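Latindale Residence Hall
Annual Kitchen and Common Area Safety Inspection
Checklist with inspector's comments

Inspection date: 18 February 2025
Inspector: Noelia Llorente
Areas covered: shared kitchens, dining room, pantry, connecting corridor
Previous inspection: January, partial (fire equipment only)

12 shares | 3 comments

Ratings used in this checklist are Satisfactory, Needs Attention, and Unsatisfactory. Items rated Needs Attention are to be corrected within 19 days of the inspection date. Items rated Unsatisfactory are to be taken out of service at once and may not be returned to use until they have been reinspected in writing.

SECTION A. EXITS AND CORRIDOR

A1. Exit doors open fully from the inside without a key.
Rating: Satisfactory
Comment: Both doors were tested. The east door closes slowly and should be checked again at the next visit.

A2. Exit signs lit and legible from all points in the corridor.
Rating: Needs Attention
Comment: The sign nearest the pantry is lit on one side only. Replace the lamp.

A3. Corridor clear of stored items.
Rating: Needs Attention
Comment: Two folded tables and a stack of chairs were leaning against the north wall, reducing the clear width. The same finding was recorded last year. A permanent storage location must be assigned.

A4. Evacuation plan posted and current.
Rating: Unsatisfactory
Comment: The posted plan shows the old pantry door, which was closed off during the remodel. Remove the plan and post the revised sheet.

SECTION B. FIRE EQUIPMENT

B1. Extinguishers mounted, tagged, and within service date.
Rating: Satisfactory
Comment: Tags were signed by Acharya Fire Services in January. The extinguisher in Kitchen 2 is mounted slightly behind the open position of the door. It remains reachable, but relocation is advised.

B2. Fire blankets present in each kitchen.
Rating: Satisfactory

B3. Smoke and heat detectors tested.
Rating: Satisfactory
Comment: All units sounded when tested and reported correctly to the panel. The test log is kept at the front desk - please continue to record the tester's initials as well as the date.

SECTION C. ELECTRICAL

C1. Outlets near sinks protected by ground-fault devices.
Rating: Satisfactory
Comment: Each device tripped and reset normally.

C2. Cords and plugs in sound condition.
Rating: Needs Attention
Comment: The toaster cord in Kitchen 1 is worn where it enters the housing. The toaster was unplugged and tagged during the visit. It should be replaced, as a taped repair will not be accepted.

C3. No extension cords in permanent use.
Rating: Needs Attention
Comment: One cord was found behind the pantry freezer. The freezer is to be connected directly to a wall outlet.

Small appliances brought in by residents must be shown to the hall office before first use. Each item is entered on the appliance register with its location and the name of the person responsible. Items that do not appear on the register may be removed from the kitchen and held for collection.

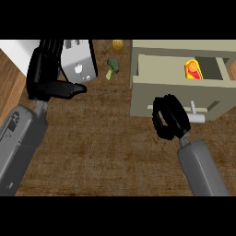
The register should also be reviewed at the start of each term. At the time of inspection it still listed several items belonging to residents who have moved out, and two of the entries had no location. The office is asked to bring the register up to date before the next visit.

SECTION D. GAS AND COOKING EQUIPMENT

D1. Gas shutoff labeled and accessible.
Rating: Satisfactory

D2. Range hood filters clean.
Rating: Needs Attention
Comment: Filters in Kitchen 2 carry a heavy layer of grease. Cleaning is currently done once per term - monthly cleaning is recommended.

D3. Burner controls marked and working.
Rating: Satisfactory
Comment: The markings on the left rear control in Kitchen 1 are faded but can still be read.

SECTION E. WATER AND FOOD STORAGE

E1. Hot water temperature at kitchen sinks within the posted limit.
Rating: Satisfactory

E2. Refrigerators hold a safe temperature and contain a working thermometer.
Rating: Needs Attention
Comment: The Flurkov unit in the pantry has no thermometer. Its door seal is also loose at the lower corner.

E3. Cleaning products stored apart from food.
Rating: Unsatisfactory
Comment: Clitonach descaler was found on the same shelf as dry goods. It was moved to the locked cupboard during the inspection. Staff are to be reminded of the storage rule.

SECTION F. FOLLOW-UP

The hall office is to return a signed correction sheet for each item rated Needs Attention or Unsatisfactory. Photographs may be attached but do not replace the signature. Work orders should quote form 211 and the item number shown in this checklist.

Items A4 and E3 will be reinspected first. Questions about any rating should be sent in writing to the inspector through the hall office.

Signed: Noelia Llorente

3 comments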